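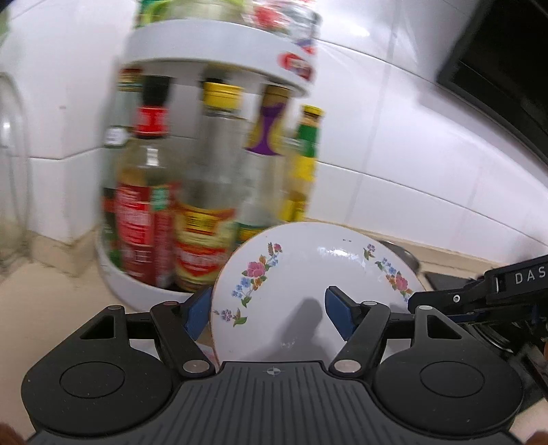 Fall Kitchen Safety Walk-Through, with my comments
Prepared by Ikhsan Tjoa for the Nalerville home safety pages

Every September, when the windows start getting closed at night and the oven goes back into regular service, I walk through my kitchen with a pencil and the list below. It takes me most of a morning, mainly because I stop for coffee and end up cleaning things I only meant to look at. Print it out, change what doesn't fit your house, and write on it as much as you like!

STOVE AND OVEN

[ ] Burners light or heat evenly, and every knob clicks firmly to off.
Comment: My left rear knob had gone loose over the summer and would drift a little past off. New one ordered, burner not in use until it comes.

[ ] Nothing that burns is kept within 3 feet of the burners.
Comment: Paper towels, every year. I move them, and by spring they have crept back.

[ ] Hood filter washed and dry before it goes back in.
Comment: Soak it in hot water and dish soap while you do the rest of the list.

[ ] Anti-tip bracket in place behind the range.
Comment: Pull gently forward on the top rear edge. If the range lifts, stop there and get the bracket fixed before anybody bakes anything.

ALARMS AND EXTINGUISHER

[ ] Smoke alarm tested with the button, and the date on the back read.
Comment: Ours is 6 years old, so it has some life left, but I wrote the replacement year on a strip of tape inside the pantry door (my memory is not what it was).

[ ] Extinguisher needle in the green, pin in, hose not cracked.
Comment: It hangs by the back door now. It used to be beside the stove, and you'd have had to reach past a fire to get it.

OUTLETS AND CORDS

[ ] Outlets near the sink trip and reset with their test buttons.
Comment: One of mine tripped and then refused to reset. Called the electrician, taped over it, left this box empty for now.

[ ] No cord running under a rug, over the sink or behind the stove.
Comment: The toaster cord passes, but only just. I'd like it shorter.

DISHES, SHELVES AND GLASS

[ ] Plates and bowls checked for chips and hairline cracks.
Comment: Run a fingertip slowly around the rim, and go easy, a fresh chip is sharper than it looks. I let go of two soup bowls this year and was sorry about both of them.

[ ] Heavy things stored low, shelf pegs all seated.
Comment: The Dutch oven came down from the top shelf at last. My shoulders are grateful.

FLOOR AND SINK

[ ] Mat lies flat and doesn't slide.
Comment: Fails. Needs a new backing.

[ ] Cleaners capped, in their own bottles, and out of children's reach.
Comment: Found a spray bottle with no label. Since I couldn't tell what was in it, I've set it aside for the hazardous waste drop-off.

Still open as of this morning: stove knob, one outlet, the mat.

Comments (3)

nugroho_k
Thank you for the bit about the range bracket. I pulled on ours and up it came. Fixing it this afternoon.

PurarLane
Could you add the fridge coils? Mine were wearing a sweater of dog hair.

Ikhsan Tjoa
Oh, good one, PurarLane! It goes on the next version, right after the outlets. Unplug the fridge first, please.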